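Maple (wood)

Maple is the wood of trees in the genus Acer, and few timbers turn up in so many corners of daily life. It goes into bowling lanes, violin backs, rolling pins, butcher blocks, piano parts, baseball bats and toys. It is pale, tough and smooth to the touch, and people who work with it tend to become very fond of it!

Hard and soft maple

Lumber dealers sort maple into two groups. Hard maple comes mostly from the sugar maple (Acer saccharum), the same tree that gives us syrup, and from the closely related black maple. Soft maple covers several other species, among them red maple and silver maple. The name is a little unfair, as soft maple is still harder than many woods sold for furniture. It is also easier to cut and often cheaper, and plenty of painted cabinets are made from it.

Color and grain

The sapwood, the younger outer part of the trunk, is the prized part of a maple log. It runs from nearly white to a warm cream, while the heartwood is a darker reddish brown. This is the reverse of walnut or cherry, where buyers want the heartwood. The pores are tiny and spread evenly through each year's growth, so a planed board feels almost like polished stone. Small knots and mineral streaks are common, and many makers like to leave them in.

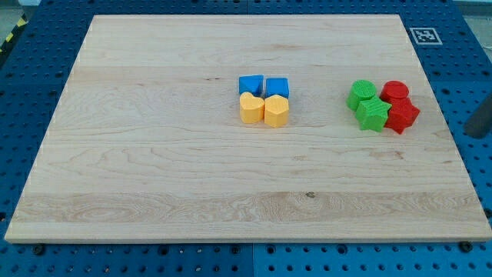 Then there is figure, and here maple really shows off. Curly maple has ripples that seem to move as you walk past. Bird's-eye maple is dotted with small swirls, and quilted maple looks like puffy cloth. The cause of bird's-eye figure is still argued over, and it is hard to spot in a standing tree, so opening a log can be a real thrill for a sawyer.

Working with maple

Maple's density makes it strong, and also a bit stubborn. Dull blades leave burn marks, and screws need pilot holes. Stain can go blotchy, so many woodworkers use a clear oil or shellac and let the wood speak for itself. Boards move with the seasons and should be dried slowly. At the Bosman mill in Plallton, thick hard maple planks are air-dried under cover before they spend 6 weeks in the kiln.

The turner Frans Dijkstra, who taught bowl making in Britham, liked to have his students start on soft maple and switch to hard maple once they could sharpen a gouge properly. His shallow cream-colored bowls, most of them around 8 inches across, are still used in kitchens all over town.

Care

Boards used for food should be washed by hand, dried standing on edge and rubbed with mineral oil when they start to look chalky. Bare maple slowly turns golden in sunlight.

See also: Birch; Butcher block; Sugar maple; Wood grain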